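Susix Tempo 7 Swing Sensor Review

Posted Jan 7, 2026

The Susix Tempo 7 is a clip-on sensor for the golf club. It attaches below the grip, logs each swing, and sends tempo, face angle at impact and clubhead speed to a phone. I have used one since September, mostly at the Skernotum range and on the short course next to it. I play off a mid-teens handicap and my fault is a fast transition from the top.

Setup

The clip fits steel and graphite shafts. Two rubber shims are supplied and the thinner one was needed on my irons. Pairing took three attempts on the first day and has worked first time since. The app asks for club type, shaft length and lie angle. Enter these correctly. A wrong lie angle shifts every face reading by a constant amount, and the app gives no warning.

Calibration is done by holding the club still at address until the light turns green. It has to be repeated whenever the sensor is moved to another club, so changing clubs often during a session gets tedious. I settled on hitting 30 balls with one club before moving on.

Accuracy

I compared it against the Kemppainen launch monitor installed in the two end bays at the range. With a 7-iron, clubhead speed agreed to within two mph on nearly every shot. With the driver it read low, by three to five mph, and the gap grew as I swung harder. A consistent error would matter less. This one is not consistent, so I would not use the sensor to judge speed training with the driver.

Face angle is good on full shots and poor on anything shorter than a half swing. Chips are often missed altogether. Putts are not supported, though the menu has a grayed-out entry for them.

Tempo is the strong point. The ratio of backswing to downswing was repeatable, and the readings matched what I measured from slow-motion video. My ratio with the 7-iron was 2.4 to 1 in the first week. It is now close to 2.8 to 1, and my misses to the left are smaller. Some of that is practice and I can't separate the two.

Battery and storage

The sensor holds 1,000 swings before it has to sync. The stated battery life is 600 swings, and I got slightly fewer in cold weather. Charging is by a magnetic cable with a proprietary end. A replacement cable is overpriced, and a standard port would have been better. 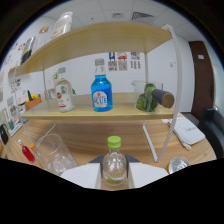
The unit weighs little enough that I stopped noticing it on irons after a few sessions. On wedges I could still feel it. The clip left a faint mark on one painted graphite shaft, so a strip of tape under the shim is a good idea.

App

The app is plain and quick. Sessions are sorted by club and date, and everything can be exported as a spreadsheet file. The graphs cannot be scaled, so small changes in face angle are hard to see. The drills section is thin: a metronome, a pause drill and a few text pages. I used the metronome and ignored the rest.

Compared with the Harkard clip

The Harkard is cheaper and records chips more reliably. It does not measure face angle, and its tempo figure is rounded to a whole number, too coarse to work with. If you only want a swing counter and a speed estimate, buy the Harkard. For tempo work on full shots the Susix is the better tool.

Good: repeatable tempo data, useful face angle on full swings, open export.
Bad: driver speed, missed chips, charging cable, recalibration with each club change.

Rating: 7 out of 10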